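**Where do I start with the animated series Tister?**

My brother keeps telling me to watch Tister, and I've found two different running orders. The streaming listing puts the Givwood special first, but the disc set has it after episode 4. I've also read that the hour-long version of the opener is missing a subplot that was in the comics. Is it worth reading issue 1 beforehand, or will that spoil the father's story? I've got a free weekend coming and 30 pounds to spend, so I could buy the first collected volume.
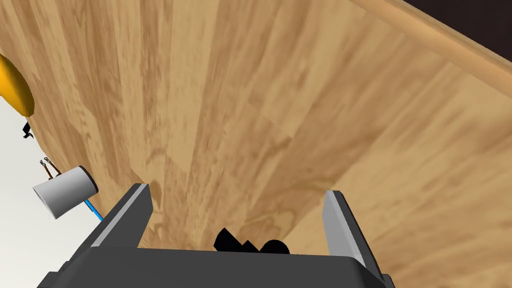

Vesela Ristić: Disc order. The special gives away who survives the siege, so don't watch it first whatever the listing says. It was made later and it assumes you know who Lumanlan is.

The comic can wait. The first collected volume is 388 pages and covers all of series one plus part of series two.

**Montserrat Paredes** – 2023-03-08

Agree with the above, mostly. I read the comics first and it didn't spoil much, as the show moves the father's secret to the end of episode 3.

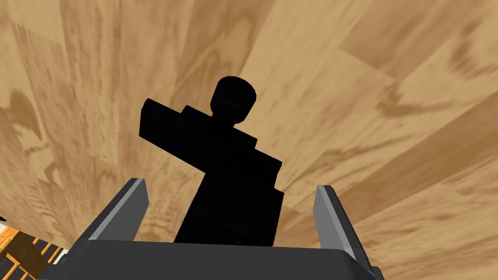 The missing subplot is the one with the Cudov guards, and you won't notice it's gone. They only turn up again in the last episode, for one fight. If you haven't met them, they're drawn very simply – think of a plain black figure built from stacked blocks, with a short rounded head and something like an arm stuck out to one side, and you've more or less got a Cudov guard. In the comic they have names and talk a lot. The show keeps them silent, and I prefer that.

**Rommel Cruzado**

just watch it in any order, its a cartoon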